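Nudex arm from Bradau: six months in, and was it worth the money?

Overall: 4 out of 5

I run the packing side of a small firm that sends out craft kits, and last year we finally got a budget for a bit of automation. It wasn't a big one. After a lot of evenings with a spreadsheet I bought the Nudex arm from Bradau, and since I couldn't find a single review from someone who'd paid for it themselves, I thought I'd write one.

Price first, as that's what I wanted to know. The arm on its own was 1,198 pounds. I'd been given 1,327 for the whole job, so that left me very little for the gripper, the bins, the mat and anything I'd forgotten (I'd forgotten plenty). If you're planning one of these, put the gripper on the first line of your budget! I treated it as an accessory and ended up going back to ask for more, which was not a fun meeting.

I also had a quote from Bensaid, whose arm is a good deal prettier and comes with a lovely manual. They wanted 1,000 up front before they'd even talk about delivery dates, though, and the support plan was on top of that. Bradau just sent me the thing in a very large box.

What swung it for me was Sosurora, the planning software that comes with the Nudex. You lay out your room on the computer, put the arm where you think it should go, add your bins and let it run a sorting job before you've drilled a single hole. I spent a whole Sunday on it and moved the base four times. My first layout had the bins so far off that the arm spent most of its time travelling, and I'd never have spotted that with a tape measure.

It's not perfect. The menus are a muddle, saving a layout takes 19 clicks (yes, I counted, I was cross) and the walls are fiddly to resize. I'd also like a proper shopping list out of it at the end – it knows exactly what I've put in the room, so why am I typing it all out again for the order form?

As for the arm itself, it's solid, quieter than I feared and easy enough to teach. The gripper is happiest with blocky things. Our bags of beads are another story and we still do those by hand.

One more moan, which is the delivery charge. It only shows up on the last page of the order, so ring them and ask before you get your figures signed off.

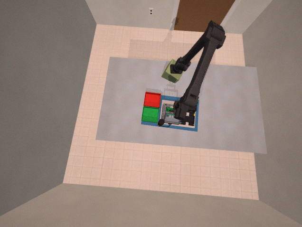 I'd buy it again, but I'd leave myself a fatter margin, and I'd have the layout finished in Sosurora before asking anyone for a penny. We're hoping to add a second arm in September, and this time the gripper's already on the spreadsheet.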